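Lusteta tabletop sorting set – README

Version 2, released Jan 12, 2019
Maintained by the automation group at Savolainen, Bornby site

Summary

Lusteta is a set of recorded runs in which a two-handed robot handles small household goods on a table. It was put together to support the introduction of robots at the returns desks in Bornby, where opened consumer goods are checked, sorted and repacked. The set has 1,484 runs. Of these, 1,126 are cleared for training and the rest are held back for testing.

This file covers what is in the set, how it was labeled, and what the desk staff reported about working next to the machine. The last part is included because several label fields exist only on account of those reports.

Task

Each run covers one instruction, such as moving a single item to a given spot or turning it to face a given way. Items are ordinary goods: toothpaste, packing tape, a sponge, a lidded plastic container, a cardboard tube, a woven coaster. The table is covered with a textured cloth, and both hands start at the near corners.
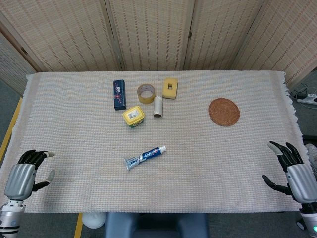 One desk worker wrote in the site log that the lifting was never the hard part of the job, that deciding what counts as resalable takes most of a shift, and that the plan should say who makes that decision once the robot is in place. The entry was copied into the planning notes and led to the "decision" field described below.

Fields

run_id – unique within the release
instruction – short text, as given to the operator
item – the item named in the instruction
outcome – done, partial, stopped
stopped_by – robot, operator, desk staff
decision – who judged the condition of the item, if anyone did
handover – yes if a person took over before the run ended
notes – free text, may be blank

Outcome is set by one labeler and checked by a second. Where the two disagree, the run is marked partial and both comments are kept in notes.

Changes to the work

Before the trial, one person at each desk opened, checked, sorted and repacked. With the robot in place, sorting moves to the machine and the other steps stay with the person. Desk staff reported less reaching and more waiting. They also reported that stopping the robot felt like a fault on their side, so stopped_by is no longer used in any report on individual output – it is kept for debugging only.

Job titles did not change during the trial. Training took 18 hours per person, paid as normal time, and covered safe stops, handover and basic labeling.

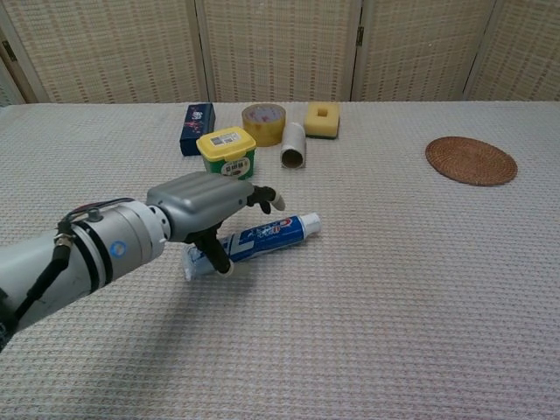
Flexible packs are the slowest group in the set. A tube that lies at an angle has to be approached so that the fingers close across the body, and the approach often needs a second try. Desk staff asked that these items stay with a person at busy times, and the site agreed to this until the next review in April.

Known limits

Lighting and table layout vary little between runs. The item list is short and leans toward bathroom and kitchen goods. Runs with glass or liquids were left out. Handover times are entered by hand and should not be used for timing studies.

Use

The set may be used inside Savolainen and by Jandus, which supplies the control software. Staff comments in notes may not be quoted outside these two firms without consent from the person who wrote them. Report label errors to the maintainers with the run_id and the field name.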